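How to Depot a Pressed Powder Eyeshadow Into a Magnetic Palette

Depotting means taking the metal pan of pressed powder out of its plastic compact so that it can be stored in a magnetic palette. The steps below cover single eyeshadows and blushes in plastic compacts. They do not apply to baked products, which sit on a domed tile, or to cream products, which soften when heated.

The example used throughout is a Jasora single in shade 838, a matte taupe. The receiving palette is a Ukus magnetic palette with 12 round wells. Other compacts differ in the amount of glue and the thickness of the base, so treat the heating times as a starting point.

What you need

A hair straightener with flat plates and a temperature dial
Parchment paper
A thin metal spatula or a blunt craft knife
Tweezers with a slanted tip
Rubbing alcohol and cotton swabs
Adhesive magnet stickers, if the pan is aluminum
A fine marker

Before you start

Check whether the pan will hold to a magnet. Touch a loose magnet to the bottom of the closed compact. A pull through the plastic means the pan is steel and needs no sticker. No pull is not conclusive, because some bases are too thick. Test again once the pan is out.

Write down the shade name and batch code. The label is on the base of the compact and will warp when heated.

Work near an open window. Heated plastic and glue both give off a smell. If you see smoke, the plates are too hot.

Step 1. Remove the lid

Open the compact fully and press the lid backward past its stop until the hinge pin releases. On the Jasora case this takes moderate pressure. Hold the base level while you do it.

Step 2. Find the insert

Most compacts have an inner plastic frame that holds the pan. Slide the spatula into the notch where the lid catch sits and lift. If the frame comes free, set the outer shell aside and heat only the frame. If it does not, heat the whole base and allow more time.

Step 3. Heat the base

Set the straightener to 126 °C. Lay it on a heat-proof surface with the plates facing up, cover one plate with a folded sheet of parchment paper, and place the compact on it, powder side up. Leave it for 2 minutes. Do not close the plates.

Zsolt Kun, whose palette guide I followed for my first attempts, uses a higher setting and a shorter time. I had two pans crack at the edge that way and went back to slow heating.

Step 4. Lift the pan

Move the compact to a folded towel. Insert the spatula between the pan and the plastic wall, angled down, and press gently at several points around the rim. The glue should stretch and let go. If it resists, return the compact to the heat for 30 seconds. Do not lever from one side only; this bends the pan and the powder will break. 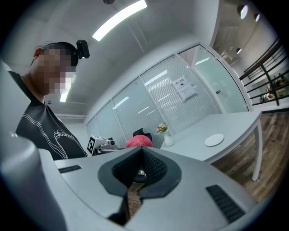 Step 5. Clean the underside

Let the pan cool completely. Hold it by the rim with the tweezers and wipe the bottom with a swab dipped in alcohol. Roll off any remaining glue with a dry swab. Keep the alcohol away from the powder surface, where it leaves a dark ring.

Step 6. Label and mount

Write the shade and batch code on the bottom of the pan. For aluminum pans, apply a magnet sticker and press it flat, then copy the code onto the sticker. Set the pan in the palette and turn the palette on its side over a towel to test the hold.

Repairs

A hairline crack can be left alone. For a broken pan, crush the powder evenly, add alcohol drop by drop until it forms a paste, smooth it level, and press with a tissue wrapped around a coin. Dry it overnight with the palette open. Shimmer shades usually look duller after repressing.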